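Nurkerura Tabletop Set

Demonstrations of tabletop tidying collected by the Nurkerura student robotics club with hand-held grippers. Used for the club's second-term imitation learning project. Maintained by Delia Surdu.

Contents
400 training episodes, 16 held out for checking. Each episode is one folder: video, gripper width log, pose track, and a text file with the task label. Video from the left and right grippers is stored separately. Colour is uncorrected.

Objects were moved between sessions, so layouts do not repeat. Room lights stayed on throughout.
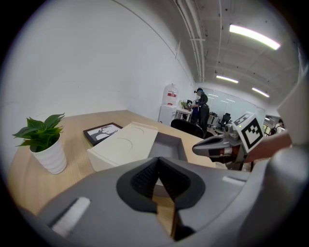 View from one gripper; the second gripper, with its marker plate, is at right.

Known issues
- Pose tracks drift when the marker leaves view. Episodes with more than 10 lost samples in a row are flagged in notes.txt - they have not been removed.
- Club members appear in the background of some episodes. Ask before redistributing.
- Labels were typed by hand. Both "grey tray" and "gray tray" occur. Normalise before training.

Loading
Run plemau_load.py from the top folder. It needs about 500 MB of free memory and writes its cache beside the data. Delete the cache after changing the split file.

Corrections go to Delia at the Monday meeting.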